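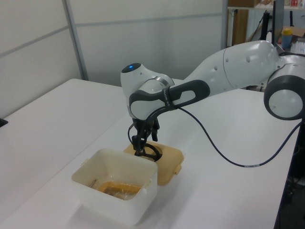
This page was last changed on 12 Apr 2019.

Food storage container

A food storage container is a box or vessel with a lid, in which food is kept at home, in shops or during travel. Plastic, glass, metal and clay are the common materials.

In the Tarar valley, families stored grain and salted cheese in clay jars closed with waxed cloth. The museum in Udus keeps 511 such jars. The largest holds 14 liters. Plastic boxes came to the market of Trestov later, and the Lenance works made 1,800 of them in its first October.

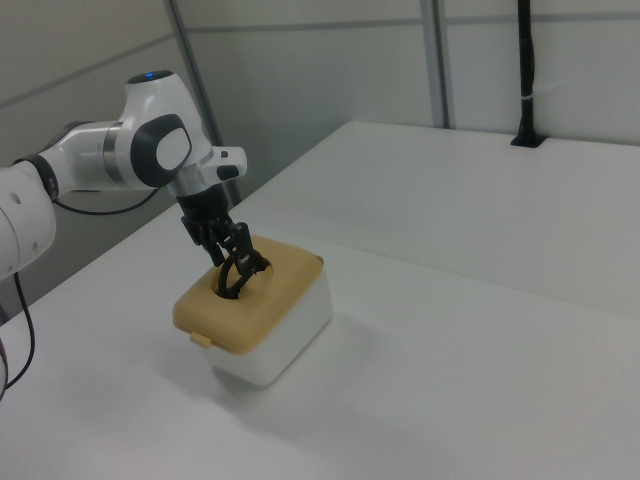
A small square box on a white tabletop.

A lid may be pressed on, screwed on or held by clips. Many press-on lids become loose with the years, and the lid is often replaced before the box.
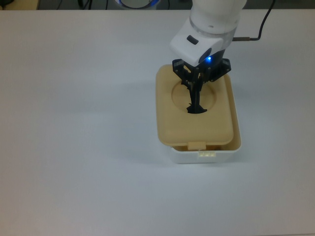 Can hot soup be put in a closed container?
It is better to let the soup cool a little first, as the steam can push up the lid or make it hard to open.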